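Closing the Loop on a Knot
How a small software team rebuilt the control stack behind automated suturing

Tying a surgical knot is a planning problem with a bad sensor. The thread is thin, black and shiny in places. It crosses itself, hides behind the instruments and changes shape when either arm moves. A rigid part can be described with six numbers. A length of suture needs many more, and most of them are wrong by the time the planner reads them.

The team at Lurkstead has worked on this since a first prototype that replayed recorded arm motions on a test pad. Replay worked when the thread lay where it had lain during recording. It failed otherwise. The present system, called Gaker, drops replay and splits the job among three processes: a perception node, a task planner and a low-level controller.

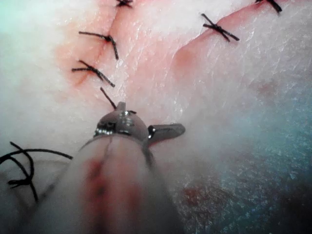
Gaker's perception node does not try to label every pixel. It fits a chain of short segments to whatever thread it can find, then scores each segment by how well it is supported. Finished stitches complicate the fit. A trimmed tail is the same color as the working strand, and where tied knots sit along two incision lines with a loose coil lying on the pad beside the shaft, a naive tracker will join all of it into one line. The node therefore keeps a map of completed knots and masks a small zone over each. The mask is updated only when the planner reports that a throw has been finished and cut.

Wrist cameras help here and also cause trouble. They see the jaws at close range, which fixed cameras do poorly, but the instrument shaft fills much of the view and is usually out of focus. The team models the shaft as a static occluder for each wrist angle and excludes it before the thread fit begins.

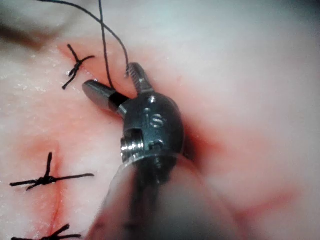
Timing was the next problem. Perception, planning and control originally shared one clock, and a slow frame stalled everything downstream. The controller now runs at 200 Hz on its own thread with a short buffer of setpoints. If the perception result is late, the arms finish the current segment and hold. The developers describe this as the least interesting change they made and the one that removed the most faults.

Planning is done over a graph of named states: grasp, wrap, pass, pull, release. Each state has entry conditions and a timeout. Wrap is the hardest. The planner must keep the loop open around one jaw while the other reaches for the tail, and both tools are then within a few millimeters of each other. Collision checking uses simplified capsules for the shafts and full meshes for the jaws - a split that keeps the check inside its time budget. 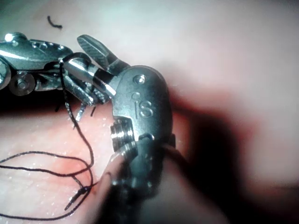
Slack is handled separately. Too much of it and the loop falls off the jaw; too little and the first throw tightens before the second is formed. An early version estimated slack from thread length alone. The current one adds motor current from both wrists, filtered to remove friction in the cables. The estimate is noisy, and the planner treats it as a threshold and nothing finer.

Most of the daily work is in the tooling. Bristier, the log viewer, lines up camera frames, joint states and planner decisions on one timeline, and it can restart the planner from any logged state with different parameters. The regression set holds 1,973 logged attempts. Of these, 238 are marked as failures with a known cause, and a new build must classify every one of them correctly before it is allowed on the hardware. A full run takes most of a night on the lab's two workstations.

Simulation plays a smaller part than might be expected. Kong, the in-house simulator, models thread as linked particles and is good at catching planner deadlocks. It is poor at friction between thread and metal, so grip parameters are still tuned on the bench using synthetic tissue pads.
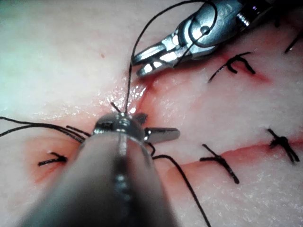
What Is Still Missing

Recovery remains weak. When a strand slips out of the jaws, the planner can retry the grasp 2 times before it asks for an operator. Beyond that it has no model of why the grasp failed, and a third attempt tends to repeat the second. Work is under way on a recovery state that moves the free arm clear, takes a new view and refits the chain from nothing.

The other gap is calibration. The transform between wrist camera and jaw tip drifts as the cables stretch, and correcting it takes a manual routine at the start of each session. An automatic version exists in a branch. It uses machined features on the opposite instrument as reference points, and it fails when glare covers them. The team plans to merge it in August, with the manual routine kept as a fallback.

Comments (3)

cablestretch: Does the hold behavior keep tension on the thread? On our rig a position hold during the pull let the throw loosen.

mplanner_dev: Nice to see regression on failures as well as successes. Would like to know how the causes were labeled, by hand or from planner codes.

rtloop: 200 Hz seems low for the current-based slack estimate. Is the filter running at the same rate?

Last updated: August

Contact the editors | Copyright, all rights reserved | Back to top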